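About Umance

Posted July 6, 2021
By the Umance office

Umance is a bookkeeping school. We mention this early so that anyone who came looking for yoga can leave with their afternoon intact. The name was chosen in a hurry, one December, when the registration form had to go in and every sensible name with the word "ledger" in it was already taken.

We teach people who run small businesses how to keep their own books. Bakers, dog groomers, roofers, a man with 34 beehives and a shoebox. Most of them arrive having put it off for years, and a good number arrive the week after a letter from the tax office. We don't ask which. We can usually tell from the shoebox.

The school started over a tile shop in Curthorpe with 30 students, two folding tables and a radiator that had opinions. We have since moved down the road to the old Purkosex building, where they used to make zippers. The sign is still up because taking it down costs more than putting ours next to it, and we are, after all, a school for people who are careful with money. If you are trying to find us, look for Purkosex.

The main course runs ten weeks, one evening a week. You will learn to send an invoice, read a bank statement without flinching, and tell the difference between profit and the number in your checking account. People are often upset to find there is one. There is a short course on payroll as well, called Tanoli after the street it was first taught on, and it has the best attendance of anything we do, which says something sad about payroll.

Classes stay small. We tried a big one once, in a rented hall with seats for 500, and it felt like a shareholder meeting where everybody had lost. Since then we have kept to rooms where you can raise your hand and be seen.

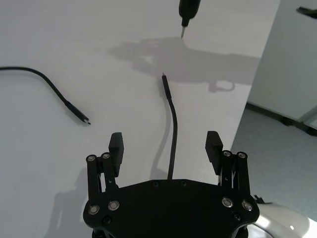

Black gripper, fingers open, over a white tabletop.

The full course costs 600 dollars, paid up front or in four parts. You get a receipt. Please keep it - your first homework is to file it, and every term a few people have to come and ask us for another one. Books are included, and so is coffee, though we would not want the coffee to sway your decision.

We don't do your taxes for you, and we don't give advice on stocks, crypto or your brother-in-law's restaurant. We will teach you enough to read the restaurant's numbers yourself, and what you say at Thanksgiving is your own affair.

New classes start in the fall. The office is open most mornings, and the phone gets answered when someone is near it. Email is safer. Bring the shoebox to the first class, with the lid on if you can manage it.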